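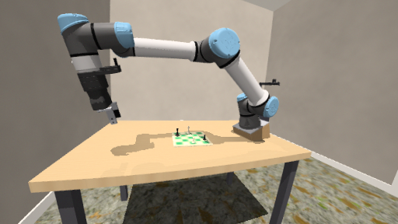
Josley Chess Teleop: Gallery

Posted 15/06/2026

Josley is the tabletop part of the Droltau project. An operator moves the simulated arm with a hand controller, one chess move at a time, and the joint angles and gripper state are saved as a demonstration. The set now holds 358 demonstrations, 115 of them recorded in May after the controller mapping was changed.

Chess board task, simulated workcell. The gripper is empty and off to the left of the board, over by the rear corner of the table. Four pieces are on the board, two dark and two light.

Notes on the task

The operator gets one instruction per run, such as "move the short black piece to the front row." Runs longer than 200 seconds are dropped. New operators do 15 practice runs before anything is kept.

Wrist rotation is on the left thumbstick. Holding the trigger halfway slows the arm for the last part of the approach, and most people use it when two pieces stand close together. Letting go of the grip button freezes the arm so the operator can move their own hand back to a comfortable position.

Piece positions are shuffled between runs. Wall and floor textures come from the Luriveck pack and can be swapped in the scene settings.

Replay files and the controller layout are on the Droltau downloads page. Page maintained by Hämäläinen.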